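Kinley gripper guide, part 2: fitting and comparing the fingers

4 min read

I keep the set-up the same for every finger set I try: white table, clear tray, one thing standing in it, jaws open before anything else happens.
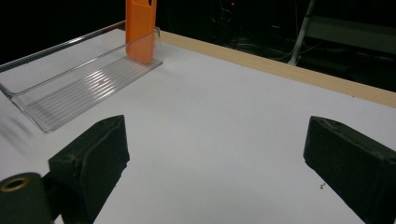

Before you start

You'll want the arm powered down, the hand controller within reach and a soft cloth. I tend to do this in the morning, when I'm less likely to put a finger on backwards (I've done it twice!).

Steps

1. Slide the fingers on and nip up the screws by hand. Don't go mad with the driver yet – you'll want a bit of play for step 3.

2. Power up and open the jaws fully. On my controller that's a reading of 472, but go by yours.

3. Close slowly until the two faces meet, check they're square to each other, then tighten the screws.

4. Open up again and set the grip force to 24. That's plenty for thin, light bits in the tray.

Note: clear plastic is a pain for the wrist camera, as overhead lights show up in it as stripes. Brayan Chávez got me to turn the exposure down and I've left it there ever since.

5. Come in over the tray wall, close on the part, lift, put it back. Do ten lifts with one finger set before swapping to the next, and write down every slip.

Caution: keep your hands out of the jaws while the arm is live, even when it looks parked.

6. Wipe the fingers between runs. Dust on the pads will make a good set look like a bad one.

My blocky black pair has done more than 3000 cycles and still gets most of my use. Silviu Ene prefers the slimmer Uvelix ones for tight trays, and I can see why, though I find them fussier to line up. Check the screws again every 1000 cycles whichever you choose.

Related
Kinley guide, part 1: mounting the arm
Wrist camera exposure settings
Relldale and Yupanqui controllers side by side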